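The robots with the toy kitchen

Have you ever tried to pass somebody a pair of scissors without looking? It's harder than you'd think! I found that out in June, when I went to the open day at the robot workshop in Brarklow and watched two robot arms practise handing things to each other.

I was in a group of 33 visitors, and we were let in at 2 o'clock. Our guide was Cường Phùng, who has been working with robot arms since before some of you were born. He told us the arms were called Ellik and Hà (Ellik on the left, Hà on the right) and that we could ask anything we liked.

So what were they doing? Passing a knife -- a toy one, made of plastic, so don't worry. When you hand something over, your brain does lots of little jobs without telling you. You hold the thing still. You wait until the other person has got it. Then you let go. A robot has to be taught every bit of that. If it lets go too early, clonk! If it lets go too late, you get a tug of war.

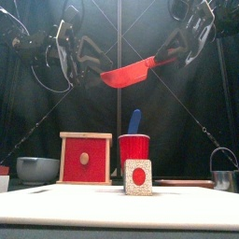

Hà holds the red knife by its handle, and Ellik's gripper is open.

A gripper is a robot's hand. Ellik's has two fingers, and you can do more with two than you might expect. Try it at home: use just your thumb and one finger to pick up a spoon, then pass it to your other hand, which is only allowed a thumb and one finger too. I dropped mine in my tea.

The table had other things on it as well, such as a red cup, a grey bowl and a little box with a round knob. Think how differently you'd pick up each of those. You might pinch the knob, but you'd wrap your whole hand around the cup.

A girl near me asked if robots ever get bored. Cường laughed and said no, but he does! He once sat through 949 practice goes at a single job, with a 30 minute break for his sandwiches.

Then it was our turn to practise, in pairs, with oven gloves on and our eyes shut. My partner was Wajid Usmani, who had come all the way from Grerndale on the bus. We dropped our wooden spoon on the very first go.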